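Ticket 526: Booking calendar shows wrong day for evening slots
Product: Skulterent, hosted
Opened by: Fenna Segers, Calvo
Opened: 2021-04-28
Status: Closed
Priority: Normal

Customer report
Evening bookings made through the public page land on the following day in the staff calendar. Daytime bookings are fine. The confirmation email has the right day and time. We have had 2 customers turn up when the room was already let to someone else. We use the Sasura theme and have not changed any settings since January.

Support, first reply
Please send the booking references for the two clashes and tell us which time zone is shown under Settings, Site, Region. Also check whether the staff calendar is wrong in a second browser.

Customer
References sent by email. Region says London. Same result in Firefox and Chrome, and on my phone.

Support
Thank you. Both bookings are stored with the correct time in the database, so nothing has been lost. The fault is in how the staff calendar reads them. Your site was moved to the Fustton server, and the calendar there has its own time zone field, which was left blank. When it is blank the calendar falls back to the server's zone, 6 hours ahead of yours. Anything starting at 18:00 or later is pushed past midnight and appears under the next day.

Daytime bookings should be showing late as well. Could you check one?

Customer
Yes, they are. The day view hides the times unless you click on the booking, so we had only looked at the date.

Support
Time zone field set to London and the calendar cache cleared. Please log out, log in again and look at any evening booking for next week.

Customer
Evening bookings are now on the right day. One still shows wrong, the regular class that repeats every week.

Support
Repeating bookings keep a copy of the zone from when they were made. I have rebuilt the series, 20 entries in all. Notes on the entries have been kept. Reminder emails will not be sent again.

Customer
All correct now. You can close this.

Attachments: 1 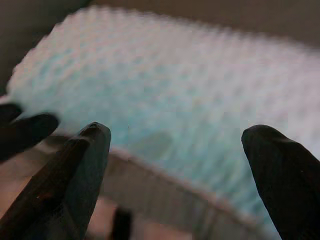
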